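3.2 Highlights on curved metal and the choice of exposure

In the previous section we compared the two metering methods on flat and matte subjects. Polished metal is a harder case. A small area of the surface can be much brighter than the rest, and the meter of the camera gives this area too much weight or ignores it completely, depending on the pattern selected.

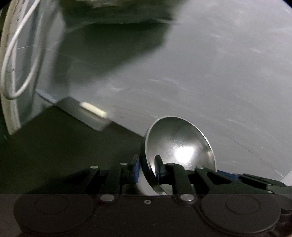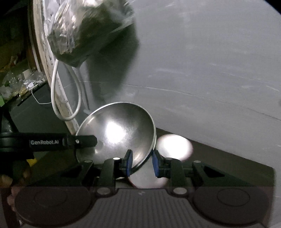 Figure 5. A round metal bowl held on a tilt in both views.

For film photography the problem was already treated by Głowacki, who advised to meter the shadow side and to let the highlight go. This advice works well for negative film, because the negative keeps detail in the bright parts for a long time. For a digital sensor it is less safe. Once a channel is full, the detail in it cannot be brought back in later work, and the border of the lost area often has a false color.

Our test photographers, Salamatu Okeke and Marianna Kubiak, worked separately in the studios at Bokport and Tiltside. Each of them made a series of 7 exposures of every subject in the test set, one stop apart, with the lens aperture fixed. The prints were judged in June at Pestthorpe by persons who did not know the exposure values.

The judges preferred the exposures that were 2 stops below the reading of the center-weighted meter. They accepted a small white area without detail, but they did not accept a hard edge around it. With spot metering the results were less regular, and they depended strongly on where the photographer had placed the spot. We return to this difference in Section 5, where the two studios are compared.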